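4.3 Levelling and fixing the work table

Read section 4.2 before starting. The Dakberg table must be assembled and standing in its final position. Two people are required to move it.

CAUTION: Do not lift the table by the top. Lift by the frame rails only.

1. Loosen the lock nut on each levelling foot.
2. Turn each foot fully in, then back it out three turns.
3. Place a spirit level along the long side of the top, then across the short side.
4. Adjust the feet at the low end until the bubble is centred in both directions.
5. Press down firmly on each corner. If the table rocks, extend the foot that is clear of the floor.
6. Tighten the lock nuts and check the level again.

Note: On vinyl or carpet, fit the Frei floor pads (part 661) under the feet. The pads add height, so repeat steps 3 to 6 after fitting.

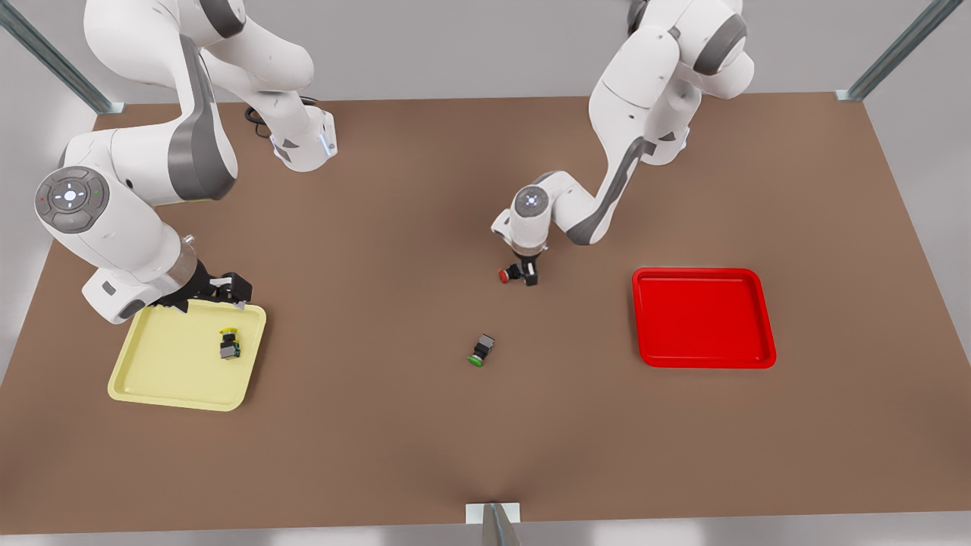 Where the table is to be fixed to the floor, use the angle brackets supplied in the Stoltbridge kit. Keep each bracket at least 40 mm from the edge of the slab or any expansion joint.

7. Mark the bracket holes and move the table clear.
8. Drill to the depth given in table 6. Vacuum the dust from each hole.
9. Return the table, insert the anchors and tighten by hand.
10. Confirm the level, then tighten the anchors in a diagonal pattern.

CAUTION: Check for buried cables and pipes before drilling. Wear eye and hearing protection.

Recheck the level after the first month of use and whenever the table is moved. Do not use oil or solvent on the foot threads. Replacement feet are sold singly under part 122.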